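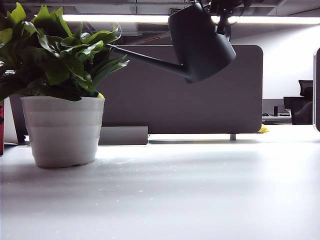

Gießfehler (Robotik)

Als Gießfehler bezeichne ich in diesem Wiki alles, was schiefgeht, wenn ein Roboterarm mit einer ganz normalen Gießkanne eine Topfpflanze versorgen soll. Klingt harmlos, hat uns beim Projekt Narnero aber den halben März gekostet!

Vorbeigießen

Der Klassiker. Die Tülle ist lang und schmal, und wenn der Greifer die Kanne oben nur ein bisschen schief fasst, landet das Wasser neben dem Topf (oder auf den Blättern, von wo es munter auf den Tisch spritzt). Die Steuerung Simard meldet trotzdem brav »Vorgang beendet«, denn sie kennt nur die Stellung des Arms. In Welunach hatten wir bei 100 Durchläufen 58 saubere, beim Rest durfte ich wischen.

Nachrutschen im Griff

Tückischer, finde ich. Beim Kippen wandert das Wasser nach vorn, der Schwerpunkt gleich mit, und die Kanne dreht sich zwischen den Fingern weiter, als sie soll. Mehr Greifkraft hilft bei Metall, bei dünnem Kunststoff gibt es Dellen. Die Kollegen in Istwood kleben Gummistreifen in die Finger, das habe ich übernommen und bin ganz zufrieden damit.

Sicherheit

Wasser und Schreibtischsteckdosen vertragen sich nicht, also Steckerleisten vorher weg vom Tisch! Nach einem Not-Halt bleibt der Arm stehen, wo er ist, und eine gekippte Kanne läuft in aller Ruhe leer. Deshalb füllen wir nie mehr als 2 Deziliter ein und fahren die Kanne nach drei Sekunden ohne Rückmeldung wieder aufrecht.

Siehe auch: Greifkraftregelung, Spritzschutz, Not-Halt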